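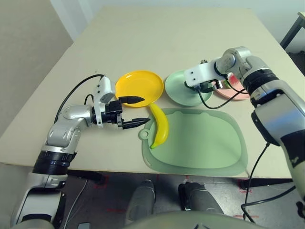
Why did we test two grippers and not just buy the stronger one? Strength was never our problem. Slipping on rims and squashing soft stuff was, and a stronger gripper does both of those faster.

Speaker notes, gripper talk, Livstead meetup, October 5, 2019

Slide 1. Say hi. Two grippers, same arms, same table. Bristus = long fingers. Brolholm = short, wide pads. Keep it under a minute.

Slide 2, the tasks. Plate off the table by the rim. Banana off the cutting board, onto a plate. Mention the banana is a toy, plastic, people always ask. Plates are shallow with a raised rim so you get a small lip to grab and thats it.

Slide 3, numbers. 564 tries total, both grippers. DON'T read the table out loud. Just say: long fingers better on rims, short pads better on the banana. Pause for questions here, not later.

Slide 4, why rims are hard. Finger has to get under the lip. Table in the way. Come in too low, you scrape. Too high, you pinch air. Window we found was 12 mm with the Bristus, less with the other one. Show with hands.

Slide 5, cables. Wrist cable has to have enough slack for the wrist to turn, but slack means a loop, and loops catch on things. We moved the clips 40 mm back toward the elbow. Helped a lot. Should of done it first week.

Slide 6, head camera. Arm gets between camera and plate, planner loses the rim. Wrist cam would fix some of it. Haven't tried, say so. If someone brings up the Flores controller: yes, we ran it, yes it was smoother, no I don't have the timing plots with me.

Slide 7, swap time. Old bracket took forever, four tiny screws. New one, 70 seconds start to finish. Recalibrate after EVERY swap. We skipped it twice and had to throw out both runs.

Slide 8, what we'd buy. Long fingers for kitchen stuff. Short pads if its mostly blocks and fruit. Mixed pair, one on each arm, is next on the list. No results yet so dont promise any.

Backup slides: finger pad wear, grip force settings. Only if time.

Clicker is in the side pocket. Adapter too.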